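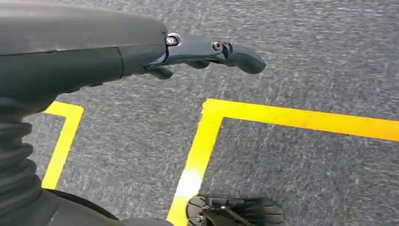 Facilities Forum > Floors and Finishes > Yellow floor tape on low-pile carpet

brellico_facilities
Our department maintains a room with gray speckled commercial carpet, on which work zones are marked with yellow floor tape. We request advice on adhesive residue, as the layout is to be revised in April. The tape in use is Ralasa, 2 inches wide.

northwing_ops
We removed over 300 feet of comparable tape last year. Residue was heaviest where the tape had been pressed down with a roller. Our office now prohibits rollers on carpet and asks staff to apply tape by hand.

Zallen_Bldg_Svcs
I must respectfully disagree with the previous member. Tape applied by hand lifts at the corners within weeks, and a lifted corner is a trip hazard. We roll every strip and accept the additional cleaning.

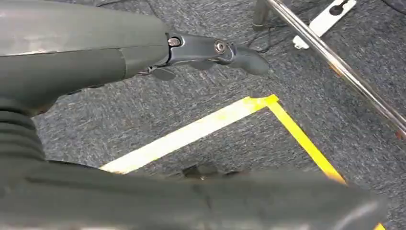 Corners deserve particular attention. Our standard calls for the two strips to meet at a right angle without overlap, as a doubled layer catches shoes and vacuum heads. It is also advisable to keep strips clear of tile seams where the layout permits – a strip laid across a seam may pull up the edge of the tile when removed.

northwing_ops
The point regarding seams is accepted. On rollers, our position is unchanged. Corners are inspected monthly and replaced as needed.

brellico_facilities
Thank you both. May I ask which cleaner is approved at your sites? Ours permits Shimada 1353 only.

Zallen_Bldg_Svcs
We use the same product, applied to a white cloth and never directly to the carpet. Please test a spare tile beforehand.

northwing_ops
Warm water and a plastic scraper have been sufficient for us. Solvents are not permitted in our building.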